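Storach Twin Ring Paper Cup Holder

Two rings, one base, cups stacked upside down. For coffee corners, break rooms, church halls, anywhere people help themselves.

Sold by Prundale. In stock, ships from the Curnum warehouse.

What it is

Wire cup holder, dark brown. Two round rings joined side by side on a flat base. You put a sleeve of paper cups in each ring, open end down, and people pull from the top. No lid, no spring, no lever, nothing to refill from underneath. Sits on a table or counter. That's the whole product.

We've carried the Storach line for a while now and this is the one offices reorder. The single ring one sells too but most people come back for the twin a month later. Save yourself the second order.

What's in the box

- Twin ring holder, one piece, no assembly
- 2 spare rubber feet (stick-on, use them or don't)
- Card with cleaning notes

Cups not included. We get asked every week. Cups are on the Odoi page and there's a bundle, see further down.

Which cups fit

Regular hot drink cups, the plain paper kind, small and medium. The cup goes in rim down so it's the rim that has to clear the ring. If your rim is wider than the ring the stack will perch on top and lean. Don't do that, it'll go over the first time somebody grabs one in a hurry.

Large takeout cups - no. Get the wide version instead.

Double wall cups are ok if the rim is regular size. They nest looser so you get fewer to a stack, same height. Ripple wall, same thing.

Cold cups, clear plastic: they fit, mostly, but they slide around on each other and static makes them come off in pairs. Works better with paper.

Cone water cups: no. Please stop ordering it for those, we have to take them back.

Not sure? Send us the cup name or mail a cup. Upendo Rashidi on the order desk keeps a holder by her phone and will try it and call you back.

How high can you stack

Higher than you'd think but there's a point where it gets silly. The rings only hold the lower part of the stack. Everything above is just cups holding on to cups. On a steady table that's fine. On a folding table, or a cart that gets pushed, keep it short and top up more often.

Some people run both sides even. Some fill one tall and take from the other till it's gone, then swap. Either way works. The base is flat and sits flat even with one side way higher than the other.

Under a wall cabinet measure first. You need space for the stack plus a hand over the top. People forget the hand.

Setting it up

Wipe the counter. Put the holder down where you want it. Slide the cups out of the plastic sleeve, check none are crushed at the rim, lower them into the ring open end down. Do not force a bent stack, take out the bad cup.

Leave the cups in the plastic until the day you need them. Keep the opened sleeve closed with a clip. Paper picks up smells, coffee grounds especally, and onion if it's that kind of kitchen.

Put it on the side people come from. If the line moves left to right then cups first, then the machine, then lids and stirrers, then milk. Keep it clear of the sink, splashes ruin the bottom cups and you don't find out till you get down to them.

Refilling

Do it before the ring is empty. Lift what's left, put the new ones in under, set the old ones back on top. Takes a few seconds longer than dropping new ones on the top and the bottom cups don't sit there for a month.

Clean hands, hold the stack by the outside walls. Keep fingers off the rims.

One more on this - count on waste. Cups come off in twos when they've been packed tight. Twist the stack a little before it goes in the ring and they seperate better. 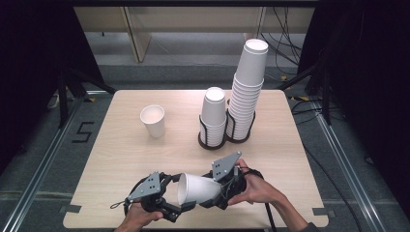
Twin ring holder, one tall stack and one shorter, on a light wood-grain table. White cups, bases up.

Cleaning

Damp cloth, mild soap, dry it right away. Get into the spot where the two rings meet, that's where the dust goes. Not for the dishwasher. No scouring pads, they take the finish off and then you get rust marks on the counter.

Weekly is plenty in an office. Daily if it's next to a fryer or a toaster.

Color

Dark brown only. Looks close to black in some light, people have written in about this, it's brown. Storach did a white one and dropped it.

Bundle

Holder plus a case of Odoi plain white paper cups, 2000 to the case. Cheaper than buying the two apart. Case is big - check you have a closet for it. Cups in the bundle are the regular rim and fit the rings. No printing on bundle cups. Printed cups are a separate order with a longer wait, ask first.

Price breaks on holders start at a carton. Mixed cartons with the single ring version are fine, just say so in the order notes.

Shipping and returns

Orders in before noon go out same day from Curnum, after noon goes next working day. Holder ships in a flat-ish box, fits most mail rooms. The case of cups goes separate and may show up a day apart. Don't panic if only one box comes.

Returns within 30 days, unused. Opened sleeves of cups can't come back, food rules. Bent holder on arrival: send a photo of the box and the holder and we send another, you keep the bent one.

Warranty is 2 years on the wire and the welds. Not on the finish if it's been scrubbed.

Questions we get

Does it screw down? No. No holes in it. If you need it fixed to the counter use removable mounting putty under the base.

Can it go on the wall? No, the cups would fall out. There is a wall tube dispenser for that, diffrent product, different page.

Can I put lids in it? Some flat lids sit in the ring ok. Dome lids don't. We'd get the lid tray.

Will it scratch a wood table? Put the rubber feet on and lift it when you move it. Don't drag it.

Cups right way up or upside down? Upside down. Keeps dust out of the inside and hands off the rim, sort of. You'll always get somebody who puts one back the wrong way.

Is it ok outside? For an afternoon, sure. Wind will take the top of a tall stack so keep it low. Bring it in at night.

Do you take purchase orders? Yes, schools and offices both. Email the PO to the order desk with a ship-to and a name for the mail room. Erick Lyimo does the account set up, allow a day.

Can I get just the feet? Yes. Ask when you order, we drop them in the box, no charge.

From customers

"Had the cups lying in an open sleeve on the counter before, half of them ended up on the floor. Got the twin. Fine now."

"Good and heavy enough. Wish it came in white."

"Ordered two, one for upstairs. Shipping box was beat up, holder was ok."

"Wrong size for our large cups, my fault, they swapped it for the wide one and I paid the difference."

Goes with

Storach single ring holder
Storach wide twin, for large cups
Storach lid tray
Odoi stirrers, wood, boxed
Odoi plain white cups by the sleeve

Page updated Saturday, May 14, 2022. Bundle price holds through the end of May, after that it goes back to list.

Contact the order desk | Shipping & returns | Copyright 2022 Prundale. All rights reserved. | Back to top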